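Student Robotics Club Takes On the Bin-Picking Challenge at Istano

Kenna Farquharson's team has until January to get a robot arm to empty one bin into another, and the students are loving every minute of it.

The club, which meets after classes at Nisby Technical College, has entered the Istano Student Picking Contest for the first time. The rules fit on a single page. Each team gets a mixed pile of small objects in one bin, and the arm has to find each object, grab it, and set it down in a second bin with no human help. Teams get four rounds, and the judges swap in new objects before each one.

That last part is what makes it such a great student project. A program that only knows how to pick up a box won't get far, so the Nisby team has been practicing with the oddest shapes it can find.

"We started with wooden blocks and got pretty cocky," said Farquharson, who leads the club and is in her second year of the automation program. "Then we put in a bag of snacks and the arm had no idea what to do with it. I went home that night and couldn't stop thinking about it. It was the best practice we'd had!"

The practice setup is simple and sturdy. Two gray bins are clamped one behind the other, and a KUKA arm reaches in from the side with a metal gripper at the end. In one practice run, the front bin held a shiny, crinkled green package, a round silvery part, a long teal-blue block and a pink wedge a lot like a slice of watermelon, along with a light blue piece with a row of points along its top. The objects had ended up bunched on one side, and the gripper was down in the bin, right over the green package.

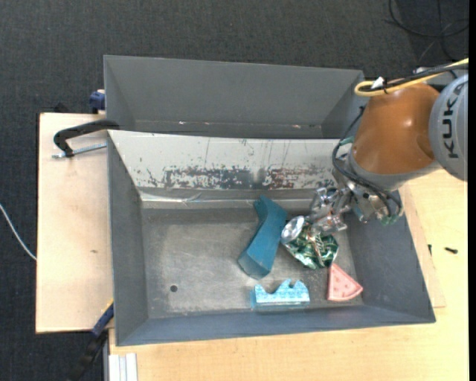

Learning from every try

The team logs each grasp the arm attempts, good or bad, and uses the results to train the software that picks the next one. The log has now passed 2,000 tries. Students take turns watching the runs and typing in notes, and those notes have become favorite reading at the lunch table.

Shiny wrappers are still the toughest challenge. Light bounces off the folds and confuses the software about where the surface is, so it sometimes aims too high and closes on air. Small parts lying against something bigger are tricky too -- the program tends to treat the pair as one object and tries to grab the middle.

The fix that got the biggest cheer so far came from a group of first-year students. They wrote a short routine that lets the arm give the pile a gentle nudge when it can't find a good grasp, then take another look. It took them two weeks of evenings, and the team's scores in timed practice went up right away. The routine is named Galo, and there is already a hand-drawn poster of it on the lab door.

A full house after class

The club has grown to 19 members this year, its largest group yet, and several of them had never written a line of code before they joined. New members start out on a tabletop trainer before they move up to the big arm, and everybody learns the safety steps first. Older students pair up with newer ones, and the pairs get mixed again every month so that people don't get stuck on one job.

A grant of $945 from Dursun, a local machine shop, paid for spare gripper parts and the team's entry fee. The shop has also invited the students in to see how its own machines are loaded and unloaded, a visit the club hopes to make before the contest.

Next on the list is speed. The arm moves slowly in practice right now, on purpose, and Farquharson wants the grasps to be dependable before anyone turns it up. She also wants stranger objects, and she is asking the whole college for ideas -- anything small, safe and hard to hold is welcome.

Practice runs are open to visitors from 4 p.m. in the automation lab. Students who want to join can stop by then and ask for Farquharson.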